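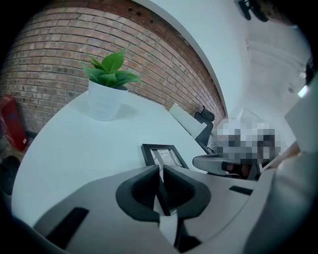
Feb 11, 2022

Another day of the route announcement that isn't one. I got to the airport office before seven because Pullason Air had promised its final position "by start of business," and I assumed they meant ours. They meant theirs, and theirs starts when they feel like it. The email came in at twenty to twelve with no greeting and an attachment called final_v11. I have nine other finals from them. I've never seen version six and I've decided not to ask.

What they want now: no landing fees for the first three years, half fees for the two after that, a parking stand close enough to the terminal that people can walk to it, and a "marketing contribution" from us. I have been in this job long enough to know that a marketing contribution is money we give an airline so that it will tell people it flies here. They would put our name on their website, in the list of places they fly, where I'd have thought it would need to be anyway.

In return Urndale gets 13 flights a week in summer. In winter the letter says "a schedule appropriate to demand," and I've read enough of these to translate that one without help.

Hiếu came down from finance with his laptop open on his forearm like a waiter. He had already worked it through. At their terms we lose money on every passenger who doesn't park a car or buy a sandwich. If they park and buy the sandwich, we get 81 cents. He said this with no expression and then asked if I thought we could raise the price of the sandwich. I said the sandwich was the reason the last airline's crew used to bring their own lunch. He wrote that down, which worried me.

Long call with Pullason after lunch. There were four of them on the line and only one spoke, a pleasant young man who called me by my first name at the start and end of every sentence. He mentioned Gruvley three times. Gruvley has a longer runway. Gruvley has been "very flexible." Gruvley's people "really get the model." I know Gruvley's people, I sat next to one of them at a dinner in January, and what he told me over the soup was that Pullason kept mentioning us. Apparently we have been very flexible too. It was news to me. I would like to know what else I've agreed to over there.

I couldn't say any of that, obviously. I said we valued the conversation. He said they valued it too, and that they valued it until the end of the month.

The trouble is that I want the route. I can be as sour as I like in here, but the terminal was built for a lot more people than walk through it, and on a bad morning you can hear the baggage belt going around with one suitcase on it from the top of the stairs. We lost the Baumgart service two winters ago and I still get letters. One woman writes every couple of months to say that she now drives 238 miles to see her sister, and she encloses the gas receipts. I answer every one. I don't know what she'd like me to do with the receipts. I keep them in a folder because throwing them out seems rude.

The board meets next week and I can already do all the voices. Half of them will say we can't be pushed around by a company that charges people to print a boarding pass. The other half will say any plane is a good plane. Then the two halves will swap over during the coffee break and we'll vote on the minutes. Somebody will bring up the bus. Somebody always brings up the bus, and they're right, there should be a bus, but it goes to the county and has gone to the county since before I had gray hair.

Drafted a counteroffer this afternoon. Reduced fees for two years, then a discount that depends on how many passengers they really bring. No marketing money up front, and a penalty if they drop the winter flights. Hiếu read it and said it was fair. I said fair wasn't going to help. He suggested I call it final_v12 so they'd feel at home. I very nearly did. It went out as "Urndale response," which looks dull next to theirs, and I put a greeting on it.

The young man rang back inside the hour, so at least somebody over there opens attachments. He was disappointed, he said, personally. He had been telling everybody how well this was going. He'd have to take it upstairs, and upstairs was not sentimental. I told him we only have the one upstairs and it's where I keep the folders. Silence. I don't think they pay him for that part of the call.

My guess is they come back asking for the three years again and settle at two and a half, with something for the marketing that we'll have to call by another name. Hiếu thinks they'll sign with Gruvley and then ask Gruvley for more. We have a lunch riding on it. He says it can't be the sandwich.

Home late. Leftover rice and the end of the soup. Looked up fares to Baumgart out of curiosity, with a change of planes and a night in a hotel, and closed the laptop before the baggage charges loaded. Must answer the receipts lady tomorrow, her last one has been on the desk since Monday's mail and the one before I'm not sure I thanked her for.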